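Teaching by demonstration (robotics)

Teaching by demonstration is a way of giving a robot a new task by having a person carry it out through the robot's own body, so that the machine has something to learn from afterward. The person may take hold of the arm and guide it by hand, or may steer it from a distance with gloves or handheld controllers — the second way being the usual one for robots with two arms and many fingers, which are awkward to push about. Kitchen chores are a favorite subject, both on real counters and in simulation, where a saucepan can be put back in its place as often as anyone likes.

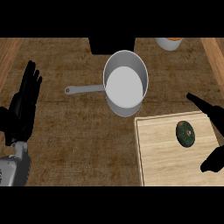

According to Siddiqui, beginners on remote control nearly always rush the reach and then dither over the grasp, and a slow, even demonstration is worth keeping even when it looks dull.

The Millwood kitchen set, released in May 2019, holds 700 demonstrations of 64 short tasks, all of them steered remotely. The later Gostby set is smaller and mixes in hand-guided work, with 2 operators taking turns at each task.

See also: Remote operation; Imitation learning; Curkska hand controller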